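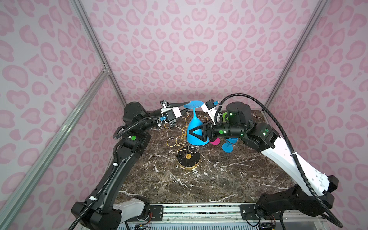 From: Obsa Ambaye
To: tabletop list
Subject: Re: Countertop stemware holders, wire type

Replying to the message about wire holders for inverted stemware. I have quoted the parts I am answering and trimmed the rest.

> We run a small event rental stock and we are moving part of it from
> glass to plastic stemware for poolside and patio jobs. The glasses
> are one-piece, with a flat round foot. Up to now we have stored them
> foot down in divided crates. For display on the bar we want to hang
> them upside down on a countertop wire holder, the kind with a round
> base and bent rods. I have a Rusosach one here on trial.
>
> First problem: the holder was bought for glass, and the plastic
> stems do not sit in it the same way. Some hang at an angle. Some
> slide forward when the counter is bumped.

This is normal. The loops on a wire holder are spaced for a given stem, and the foot is what carries the weight. With glass, the weight of the bowl keeps the foot seated on the rods. A plastic glass weighs much less, so friction at the foot decides where it stays, and there is very little of it if the rods are plated and the foot is polished.

Measure two things before you buy more holders. One is the stem diameter just below the foot, at the place where it flares. The other is the clear gap between the rods at the point where the glass hangs. The plastic stems I have measured are thicker than glass ones at the flare, because the molded part needs the extra material there. My Teltport glasses measure 13 mm at that point and go into the gap only if they are held level. If you bring them in tilted, the flare catches on one rod and the foot rides up.

If the gap is too tight, do not spread the rods by hand. The joint at the base takes the load and the finish cracks there first. I lost one holder that way. Exchange it for a wider one, or use it for the thinner stems.

> Second problem: order of loading. If I hang one glass the whole
> thing leans. Is the base too light or am I doing it wrong?

Both are possible. Weigh the base if it comes off. Mine is 460 g with the rods attached and it stands without trouble when loaded evenly. With glasses on one side only, it leans but does not go over, as long as they are plastic. I would not try the same thing with glass.

Load in opposite pairs. Unload the same way. At a bar where guests help themselves you cannot control this, so put the holder against a wall or a heavy tray and refill it before it gets down to one side.

> Third: what is the correct way to hold the glass while hanging it?
> My staff pick them up by the foot.

By the foot is fine for carrying one glass but poor for hanging. The foot has to pass over the rods and your fingers are in the way. Hold the glass upside down by the bowl, low enough that the rim is clear of your palm, and leave the foot free. Bring the stem in between the rods from the open side, keep the foot above them, then lower it until it rests. If the glass has to be turned or shifted after that, steady the foot from above with the other hand and keep hold of the bowl until it stops moving.

Do not squeeze the bowl. Thin plastic goes oval under the fingers, and when you release it the glass springs a little and walks along the rod. Light, even pressure on both sides is enough. Cotton gloves are a matter of taste. They prevent fingerprints but they also slip on a polished bowl.

> Fourth: hard counters. The marble at one of our sites is slick and
> anything plastic that falls over rolls.

A stemmed glass lying on its side rolls in an arc around its foot, so it comes back toward where it started more often than it leaves the counter. The bowl rim is where it gets scratched. On stone I put down a thin silicone mat under the holder and extend it a hand's width on the loading side. Spare glasses wait on the mat, standing on the rim or the foot, and are not laid down. The Starngate mat is thick enough and can be cut with scissors. A damp cloth also works but leaves a mark on some stone, so check with the site first.

Keep small flat items such as coasters away from the loading side. The edge of a coaster is enough to tip a glass that is set down without looking.

> Last: washing. Can they be hung wet?

You can, but I don't. Water collects where the foot meets the rods, and on plated wire that is where the finish goes first. In one season I had spots on 7 of my holders and all of them had been used as drying racks. Dry the glasses on a crate insert, foot up, and hang them when there is no water left under the foot. Wash below 55 C. Above that my Dhillon glasses began to lose their shape at the rim, and a rim that is no longer round will not stack or stand properly.

For the holder itself, wipe the rods with a soft cloth and plain soap. No vinegar and no scouring pad. Lift the base and dry underneath it too.

Two questions back to you:

1. Is the Rusosach base screwed on or fixed? If it is screwed on, check the thread after a week of use. On mine it worked loose and the whole frame turned when a glass was hung.

2. Which way do the loops face on yours? Some are closed at the front and the glass has to go in from the side. That changes the instruction for staff, and I would rather have it right before anyone copies it from this message.

I can send the stem measurements as a plain table if anyone else on the list wants them.

Obsa Ambaye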